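シェア工房「オドイ」(Odoi)の利用について、よく届く質問をまとめました。読まずに問い合わせても叱られませんが、返事はだいたいこのページのコピーです。

## 予約と料金

**予約なしで行ってもいいですか?**

かまいません。席が空いていれば座れますし、空いていなければ立てます。立っているあいだの料金はいただきません。

**最低利用時間はありますか?**

2時間からです。「30分で終わる作業なので」という方も歓迎しますが、30分で終わった作業を見たことがないので、結局2時間分をお支払いいただくことになります。

**回数券の有効期限は?**

購入月から7か月です。7月に買って年明けに慌てて使い切りに来る方が毎年いらっしゃいます。1月の混雑はだいたいそのせいです。

**キャンセル料はかかりますか?**

前日までなら無料、当日は383円です。半端な額の理由をよく聞かれますが、決めた本人も覚えていません。

## 机と道具

**机は傷つけてもいいのですか?**

「いい」とは書きにくいのですが、使えば傷はつきます。カッターを使うときはマットを敷いてください。マットは入口の棚に積んであり、無料です。無料なのに使われない備品の第1位でもあります。

**机にテープを貼ってもいいですか?**

養生テープかマスキングテープでお願いします。布テープや灰色のダクトテープは、貼るときは頼もしく、剥がすときは別人です。白い天板に重ね貼りすると見た目の主張も相当なもので、照明までよく反射します。
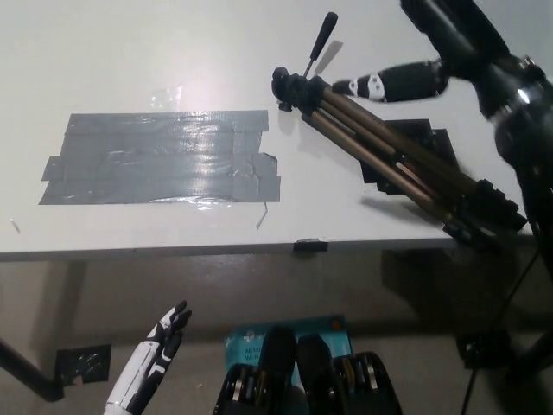
## 飲食と音

**飲み物は持ち込めますか?**

ふた付きなら大丈夫です。ふたを開けたまま置いてあるものは、当方では「ふた付き」と呼んでいません。

**食事は?**

窓側のカウンターでどうぞ。カレーは禁止していませんが、周囲の作業が止まることはご承知おきください。

**電動工具は何時まで使えますか?**

午後7時までです。それ以降は紙やすりの時間になります。紙やすりも力いっぱいやるとうるさいので、ほどほどに。

**音楽をかけてもいいですか?**

イヤホンでお願いします。鼻歌は規約に定めがありません。

## 荷物と忘れ物

**作りかけの作品を置いて帰れますか?**

会員ロッカー「コネヴァード」に入る大きさなら置けます。入らないものは、入る大きさに作り直すか、担いで帰るかです。脚の外せるテーブルを設計した方は賢明でした。

**忘れ物はいつまで保管してもらえますか?**

3週間です。過ぎたものは「ご自由にどうぞ」の箱に移ります。自分の忘れ物を喜んでもらって帰る方もいて、それはそれで解決としています。

**宅配便は受け取ってもらえますか?**

宛名に会員名が書いてあれば受け取ります。「オドイの人」宛ての荷物には、全員が自分だと言い張る権利があるようなので、ご注意ください。

## そのほか

**使い方を教えてもらえますか?**

機械の基本操作は、講習担当のヤーヌス・ブトキエネがお教えします。作品の良し悪しについてはコメントを控える主義ですが、黙り方にやや表情があります。

**子どもを連れて行けますか?**

小学生以上で、保護者が隣にいる場合に限ります。途中で保護者のほうが夢中になり、お子さんが隣で監督している例もありますが、規約上の責任者は大人のままです。

**質問がここに載っていないときは?**

受付のノートに書いてください。次の更新で載るかもしれません。急ぎの方は受付に声をかけるほうが早いです。

最終更新:2021年1月17日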